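솔랑주 데프레의 작업실, 통 하나로 하는 정리 이야기

레드소프에 도착한 건 점심 무렵이었어요. 골목을 두 번이나 잘못 들어가서(간판이 손바닥만 합니다!) 땀을 뻘뻘 흘리며 문을 두드렸더니, 솔랑주 데프레 씨가 찬물부터 한 잔 내주더라고요. 솔랑주 씨는 작은 소품 대여점 폴리카르포를 9년째 꾸리고 있습니다. 연극 소품, 아이들 행사용 장난감, 창가 장식용 잡동사니까지 안 빌려주는 게 없어요. 제가 궁금했던 건 딱 하나였습니다. 그 많은 물건을 도대체 어떻게 치우고 사는지.

“다들 선반 사진을 찍고 싶어 해요. 예쁘니까요. 근데 우리 집에서 제일 중요한 건 통이에요. 뚜껑 없는 큰 통.”

돌아온 물건은 전부 통을 한 번 거친다고 합니다. 상자에서 꺼내고, 비닐을 벗기고, 일단 통 바닥에 내려놓는 거죠. 저는 집에서 택배를 뜯으면 알맹이는 소파에, 비닐은 바닥에, 영수증은 어디론가 사라지는 사람이라 이 대목부터 열심히 받아 적었어요.

“처음에는 탁자에 바로 풀었어요. 그랬더니 작은 게 자꾸 굴러떨어지는 거예요. 인형 신발 한 짝 찾느라 오후를 다 보낸 적도 있어요. 통은 벽이 있잖아요. 떨어질 데가 없어요.”

그럼 바구니여도 되지 않느냐고 물었더니 고개를 세게 젓습니다. 바구니는 틈에 실밥이 끼고, 가는 부품이 걸려서 싫대요. 플롤티에에서 나온 천 바구니를 한동안 써 봤는데 옆이 자꾸 주저앉아서 결국 빨래 담는 데로 보냈다고 합니다. 벽이 단단하고 바닥이 평평한 것, 그리고 색이 튀지 않는 것. 솔랑주 씨가 통을 고를 때 보는 건 그 정도예요.

“회색이 좋아요. 흰 물건도 보이고 까만 물건도 보여요. 바닥은 긁혀도 그냥 써요. 긁힌 통이 일 많이 한 통이에요.”
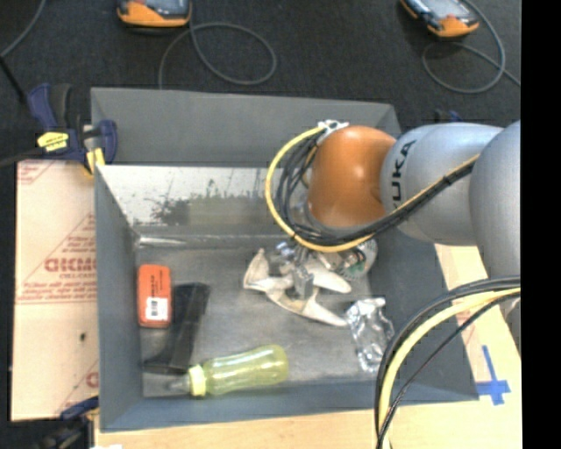 제일 골치 아픈 건 투명 비닐 포장이라고 해요. 구겨진 비닐은 빛을 받으면 번쩍거려서 그 옆에 놓인 물건까지 헷갈리게 만들고, 또 안에 뭐가 남았는지 한눈에 안 들어온다나요. 같이 일하는 아니크 르블랑 씨가 옆에서 거들었습니다.

“저는 비닐을 꼭 펴 보고 버려요. 한 번은 통째로 버렸다가 단추가 든 걸 나중에 알았거든요. 쓰레기봉투를 다시 다 뒤졌어요. 그 여름에요, 8월에!”

두 분이 동시에 웃음이 터져서 잠깐 녹음이 엉망이 됐습니다. 듣다 보니 비닐 규칙도 따로 있더라고요. 다시 쓸 수 있는 건 펴서 납작하게 모으고, 찢어진 건 바로 버리고, 애매한 건 버린다. 애매한 걸 남겨 두면 서랍 하나가 금방 비닐로 가득 찬다고 해요. (저희 집 부엌 서랍 얘기인 줄 알았어요.)

모양이 제멋대로인 물건은 어떻게 하는지도 물어봤어요. 다리가 여럿 달린 인형이라든가, 뾰족한 데가 사방으로 난 장식이라든가요. 그런 건 네모난 상자에 잘 안 들어가잖아요.

“억지로 접지 마세요. 휘어요. 제일 긴 쪽을 보고, 그 길이에 맞는 상자를 찾는 거예요. 빈 데는 종이로 채우고요. 그리고 그런 건 맨 위에 둬요, 무조건 맨 위에.”

아니크 씨 의견은 조금 달랐습니다. 걸 수 있으면 거는 게 낫다는 쪽이에요. 둘이 이 문제로 꽤 오래 다퉜다는데, 지금은 무거운 건 상자에, 가벼운 건 벽에 거는 걸로 타협을 봤대요. 제가 보기엔 아직 타협이 덜 된 것 같았지만요!

지금 목록에 올라 있는 소품은 2,000점입니다. 그중 400점은 작은 인형과 동물 모형이고요. 숫자만 들으면 숨이 막히는데, 솔랑주 씨는 목록을 종이로 관리합니다. 우스트스카라는 줄 공책에 손으로 쓰고, 빌려 간 날과 돌아온 날만 옆에 적어요. 컴퓨터에 옮겨 볼 생각은 없냐고 했더니 손을 휘휘 저으면서 이러시더라고요.

“옮겨 봤죠. 옮기는 데 한 달 걸렸는데 그다음부터 둘 다 안 맞는 거예요. 공책이 맞아요. 공책이 항상 맞아요.”

정리하는 시간도 정해 두었는지 궁금했습니다. 저는 마음먹고 하루를 다 쓰다가 저녁쯤 지쳐서 다 도로 쑤셔 넣는 편이거든요. 솔랑주 씨는 통 하나를 비우면 그날은 끝이라고 해요. 더 하고 싶어도 안 한답니다. 대신 통을 채워 둔 채로 퇴근하지는 않고요.

“반쯤 찬 통을 아침에 보면 기운이 쭉 빠져요. 빈 통을 보면 커피가 맛있고.”

그 말을 듣고 제가 집 얘기를 좀 했더니(현관 옆에 상자가 몇 개째 쌓여 있다는, 뭐 그런 고백이요) 솔랑주 씨가 아주 진지한 얼굴로 조언을 해 줬습니다. 이름표부터 사지 말 것. 수납함 세트도 사지 말 것. 일단 큰 통 하나를 탁자 위에 올려 두고, 허리를 굽히지 않아도 되는 높이에서 하나씩 꺼내 볼 것.

“바닥에서 하면 금방 드러누워요. 저도 그래요. 서서 하세요, 서서.”

돌아오는 길에 진짜로 통을 하나 샀습니다. 회색은 다 나갔다고 해서 파란색으로요. 아직 현관 상자는 두 개밖에 못 풀었는데, 그 안에서 작년에 잃어버린 줄 알았던 가위가 나왔어요. 아니크 씨한테 문자로 자랑했더니 비닐은 펴 보고 버렸냐는 답장이 왔습니다.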